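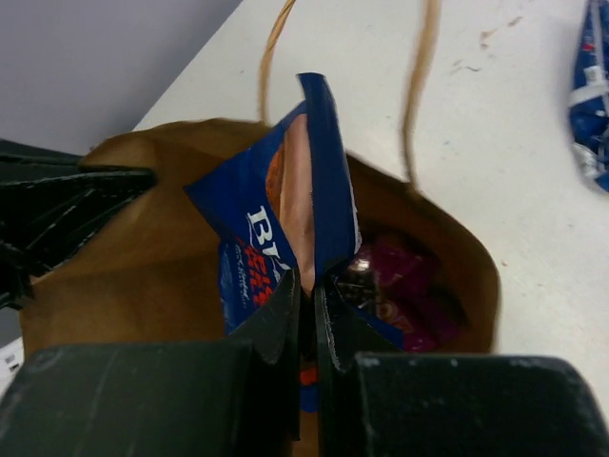

Que la hoja no sirve si no se apunta el peso neto, me escribe un lector a propósito de la entrada anterior, porque el precio del ticket por sí solo mezcla dos variables. Tiene razón, y es el motivo por el que he rehecho el registro de la compra desde cero.

El registro antiguo tenía cuatro columnas: fecha, tienda, artículo e importe. Con eso se obtiene el gasto mensual y poco más. Si el importe de un artículo se mantiene y el envase encoge, la serie sale plana. Tenía un caso así en mis propios datos: unas patatas fritas onduladas que pasaron de 107 a 90 gramos sin cambio de precio. En la hoja antigua, variación cero. En precio por kilo, una subida del 18,9 %.

El formato nuevo añade peso neto, peso escurrido si procede, unidad de medida y un identificador interno del producto. El identificador es lo que más trabajo ha dado. El ticket de Bemow abrevia los nombres a su manera y cambia la abreviatura cuando cambia la referencia, de modo que un mismo artículo aparece con tres denominaciones a lo largo del año. El de Savotis es más estable, pero omite el gramaje en casi todo lo que no es fresco. La solución ha sido una tabla de equivalencias aparte, mantenida a mano, que relaciona cada texto de ticket con un código propio.

La hoja tiene ahora 1765 líneas. He fijado una cesta de referencia con 48 artículos, elegidos por frecuencia de compra, y el índice se calcula solo sobre ellos. Lo demás se guarda pero no pondera. Los pesos son los del primer trimestre y no se revisan hasta enero, para no confundir un cambio de precios con un cambio de hábitos.

Detalles de implementación, por si alguien quiere copiarlo:

El precio unitario se calcula siempre en euros por kilo o por litro. Los huevos y el papel de cocina van por unidad, en una pestaña distinta.

Las promociones de segunda unidad se anotan como una sola línea, con el peso total y el importe total. Antes las partía en dos y el precio mínimo histórico quedaba distorsionado.

Los vales de descuento no se imputan a ningún artículo. Van en una línea propia, con código cero, y se restan solo del gasto.

Si falta el peso, la celda queda vacía. Nada de estimaciones, que luego no se distinguen de los datos buenos.

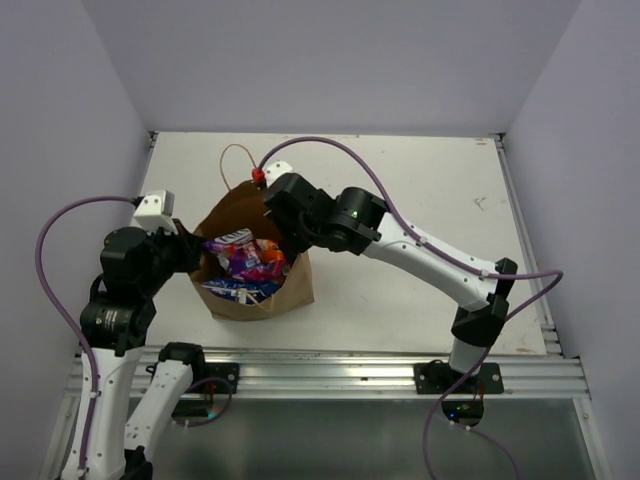
¿Y no sería más sencillo usar la media ponderada de todo el ticket?, preguntaba un comentario de la semana pasada. Más sencillo sí. El problema es que el resultado depende de la composición de cada compra: un jueves en que entran aceite y café dispara la media aunque ningún precio haya variado. Lo probé con los datos del otoño y la curva seguía el ciclo de reposición de la despensa con bastante fidelidad.

Queda el asunto de las sustituciones. Cuando un artículo de la cesta desaparece del lineal, aplico un enlace: tomo el precio por kilo del sustituto en la misma tienda y en la misma visita, calculo la razón con el último precio conocido del artículo antiguo y encadeno la serie a partir de ahí. El método supone que la diferencia de precio entre ambos refleja una diferencia de calidad, cosa discutible. En la galleta tostada lo acepto. En el queso rallado, donde el sustituto de Savotis lleva más fécula, no lo tengo claro y he dejado la serie cortada.

Al mudarme a Trerine perdí además la tienda en la que compraba las legumbres a granel, así que ese grupo arranca de nuevo y no es comparable con lo anterior.

La plantilla está en la página de descargas, sin mis datos. Las fórmulas usan coma decimal; quien tenga la hoja configurada en inglés deberá cambiar también el separador de argumentos. Pendiente para la próxima versión: una validación que avise cuando el peso neto de un código difiera del anotado la vez anterior.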